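We use cookies to improve your visit. By continuing to browse you accept our cookie policy. OK / Settings

Open day at the Clultton furniture halls
26 March 2022

Clultton holds its open day once a year, moved this time from February, when the parking lot is a lake. Admission was free with a voucher, and the voucher cost nothing, so somebody had enjoyed designing a voucher.

Hall one is sofas. Flarnel had brought 23 of them, all in shades of oatmeal, and I sat on enough to confirm that they are comfortable for as long as a salesman is talking. The leaflet said the biggest has 3,581 stitches in the back cushion. I took the leaflet's word for it.

Lunch was a cheese roll, eaten standing up in a building full of chairs with "please do not sit" cards on them. The Tazi stand next door did have coffee - decent coffee, in cups made for dolls - and a bookcase I would have bought if my stairs had one less corner in them.

Hall two is tables, and by then I was tired enough to start liking them. The oak ones at Sematton run long and heavy and come with an oil you are supposed to apply every 18 weeks, a promise I have broken to better tables. Glass was at the far end. I have never trusted glass tables, mostly on account of my shins, but the kidney-shaped one had me walking back for a second look. No corners, for a start. The black metal bars underneath show straight through the top, and there is lettering printed on the glass with thin orange curves looping beside it.
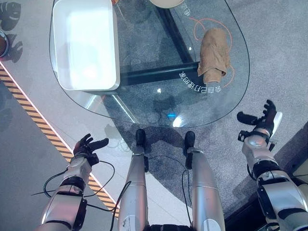
The kidney-shaped glass table, with white tray and tan-brown cloth.

I asked what it cost and was handed another leaflet, with no price in it. The bus back to the station leaves from the north gate, 100 yards past the sign that says it leaves from the south one.

Recent posts
- Two hours in a carpet warehouse
- The Flarnel outlet, revisited
- Which trade fairs still feed you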